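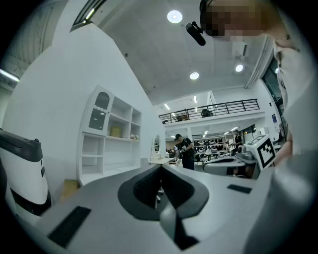 Okay, hi everyone. Can you hear me at the back? Good. I'm going to talk about away days, and mostly about what goes wrong before the whistle.

Start with the Drellura match. Onville FC, second tier, three points off the playoff spots, and we had two starters out. Retno had the bad calf, our left back had picked up a silly yellow in August and then another one. So I had 30 minutes on the bus to redo the lineup on the back of a menu. (Hold up the menu if I remembered to bring it.)

Pause here, let them laugh or not.

What I did: moved Zulkifli Chin into the middle and told him to stay there. He hates staying there. He's a winger, he wants the chalk on his boots. But Drellura play everything through their number 10, and if you let her... sorry, him, I'm mixing up my two teams again - if you let him turn, you're chasing all night.

Slide with the arrows. Don't explain every arrow. Just the big one.

Crowd that night was 3,265, which for us is huge. Half my players had never heard a noise like that. I want to spend some time on this, since coaches always ask me about shape and hardly ever about noise. You can't shout instructions across a pitch with that going on. We used hand signals, four of them, and the keeper got two mixed up in the first half. Their goal came right after. I still think the second ball was offside, ask me at the break.

Halftime talk. I kept it short. Retno Krishnan was in the dressing room in her tracksuit - she runs our women's side and plays for it too, and she'd come along to help me on the bench, calf and all - and she said more in one minute than I did. "Stop passing to where he was." I've stolen that line ever since.

Second half: go through the clip. Stop it just before the equalizer and ask the room who should be marking the far post. Wait for an answer!! I always rush this bit.

One each at the end. A point away from home with a patched-up team, I'll take it.

Then the Trerkis game, quickly. Same plan, lost by three. Tell them the score before they look it up. We got lazy on the signals and I picked Zulkifli in the middle again when he should've been out wide. My mistake.

Last slide is the warm-up sheet. Copies by the door, or email me. Questions, and if there aren't any, tell the Tsai Park story.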